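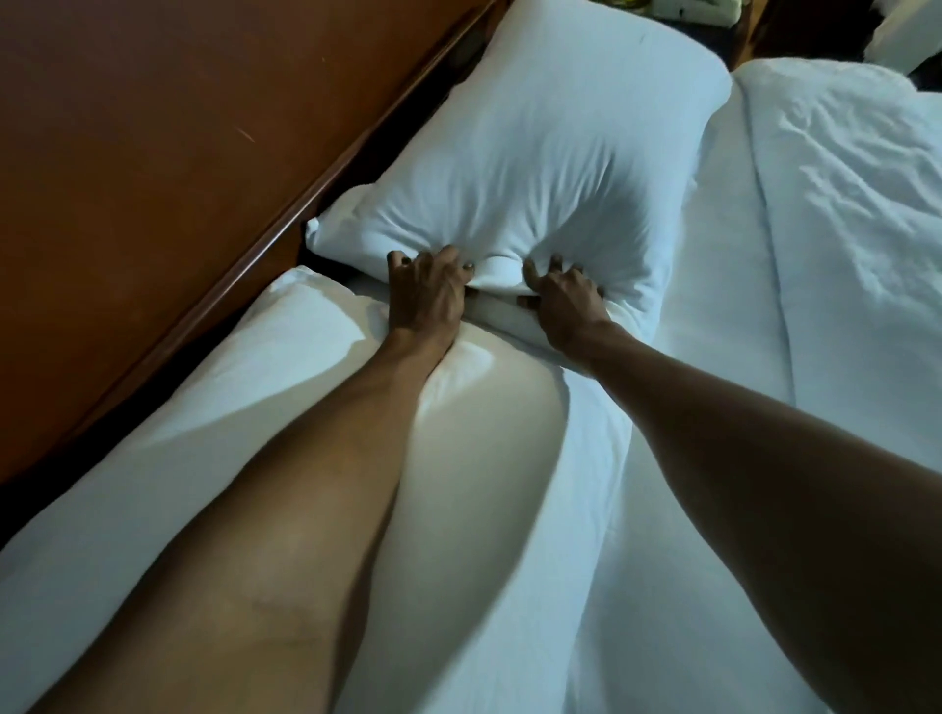 # Casado opens a bed-making course for small guesthouses in Grorley

**GRORLEY, May** - Casado, the linen and laundry service for small hotels, is opening a short practical course in bed making. The course is called Felico and it is meant for people who prepare rooms in guesthouses, family hotels and holiday apartments in the region of Greria. The first groups will start in May, in the training room above our laundry in Grorley.

Casado washes and delivers linens to houses that have often only a few rooms. In such houses the same person may cook the breakfast, answer the telephone and change the beds before the next guests arrive. Our customers have asked us many times how to keep a white bed looking fresh through a long season, and how to do it without a sore back in the evening. Felico is our answer to these questions.

## What the course contains

One course takes 3 hours, with a pause for coffee in the middle. Participants work in pairs for the first part and alone for the second part, as many of them will work alone at home. All practice is done on real beds with mattresses of different heights.

The program begins with stripping the bed. Used linens are folded inward and put directly in the bag, and they do not touch the floor. After this comes the bottom sheet, which must lie flat and tight before anything else is put on it. A good part of the time is given to corners, both for fitted sheets and for flat ones.

The longest part is about pillows. A pillow which was slept on for some nights has its filling pushed to the sides, and a clean pillowcase alone does not repair this. Participants learn to take the pillow with both hands close together near the middle, to press and loosen the filling with the fingers, and to work slowly out to the corners. Then the pillow is turned and the same is done on the other side. At the end the case is smoothed with the flat hand, and the open side is placed away from the door of the room.

The last part is the duvet. We show 2 ways to put on the cover, one for two people and one for a single person. We also speak about long cushions beside the headboard. They look nice in the photos of a room, but guests lean on them every evening with hair and skin products, so their covers need washing more often than many owners expect.

## White linens in daily use

White linens stay the most popular choice of our customers, and the course gives them special attention. Every participant receives a printed card with our advice for make-up stains, sun cream, coffee and red wine. The card fits inside the door of a linen closet.

Some advice from the card:

- Treat a stain with cold water first. Hot water can fix it in the fabric.
- Do not use fabric softener on pillowcases at every wash.
- Let pillows rest without a case near an open window while you clean the bathroom.
- Keep one full set of linens per bed in reserve, in a dry place.
- Write the month of first use on the label with a laundry pen.

## For whom it is

The course is open to owners, employees and seasonal workers. No experience is necessary. Groups are small, with a maximum of 9 participants, so that everybody has enough time at the bed. The language of the course is simple, and each step is shown before it is explained - this was a wish from houses where the staff come from several countries.

Customers of Casado can send two persons free of charge. Other houses in Greria pay a fee, which includes the printed card, coffee and one pair of pillowcases to take home. Participants should wear comfortable shoes and take off rings and watches before the practice, because they can pull threads in the fabric.

## Registration

Places can be reserved at the reception of the laundry in Grorley or with the driver at the next linen delivery. Please tell us the number of participants and whether your house uses fitted or flat sheets. Groups in the morning start at 9, when most guesthouses are still serving breakfast, so we also offer an afternoon group for those who cannot leave the house earlier.

## About Casado

Casado is a linen and laundry service with its seat in Grorley. The company rents, washes and repairs bed linens, towels and table linens for small accommodation houses in Greria. In high season the laundry handles 2,000 pillowcases per week. Duvets and pillows are also accepted for washing, with return at the following delivery.

**Press contact:** Casado, press office, Grorley. Printed copies of the course program and the linen card are available for editors on request.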